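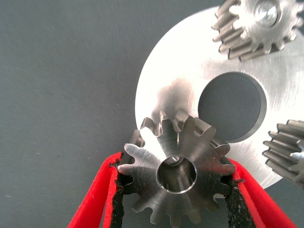
Ticket 1086 is about the Runport finger kit, the slip-on pads we bought on trial for the gear assembly cell at Brollton, and whether we keep them. The vendor's sheet says they hold "most ground or machined parts without marking." I have no complaint about the marking. The gear face still has its circular tool marks and nothing I'd blame on us. My complaint is the black padding, which is growing a beard along the edge where it meets the teeth, on both fingers.

Opened by: Nicanor Troncoso
Priority: medium (was high, then somebody had lunch)

Symptom
Gear goes onto the plate a hair rotated, the arm feels resistance, stops, and asks for help. It does this politely and often. Program is the stock Runport planetary demo with our plate offsets. Force limit is 30 newtons on insertion.

Log

Swapped the pads left for right. Same fault, so I put them back and told no one.

Re-taught the pick point. Good for most of a morning. Then fault code 769, which the manual lists as "grip variance, see supplier." I am seeing supplier.

Raised grip force one step. Gear stopped rotating, and the padding started shedding faster. Found fibers on the plate near the center hole. Wiped them off and dropped the force back.

Lautaro asked if the gears were oily. Fair question. Degreased a batch and ran it. Fewer stops, still too many to call fixed.

Reply from Runport support (Gemma Benedetti)
Thanks for the detailed notes. Fiber loss at the contact edge usually points to the general-purpose pad being used on toothed parts. Squared tips catch the weave. We'd suggest pad type 2, molded, no fibers. Please also confirm finger firmware.

My answer
Firmware is current. The order form asked what we planned to pick up and we wrote "spur gears," in capitals. I'd like to know which pad that was supposed to get us. Also the type 2 pads are listed as an accessory, at a price – I assume that's a typo for a trial customer.

Reply from Gemma
You're right about the form. Sending a set of type 2 at no charge, should be with you by the end of January. Please keep the old pads, our materials people would like them.

Status
Waiting on parts. Bianca has the cell running at half speed, which gets roughly one stop a shift. Trial extension requested through Laing. Old pads will go in a bag when they come off, beard included.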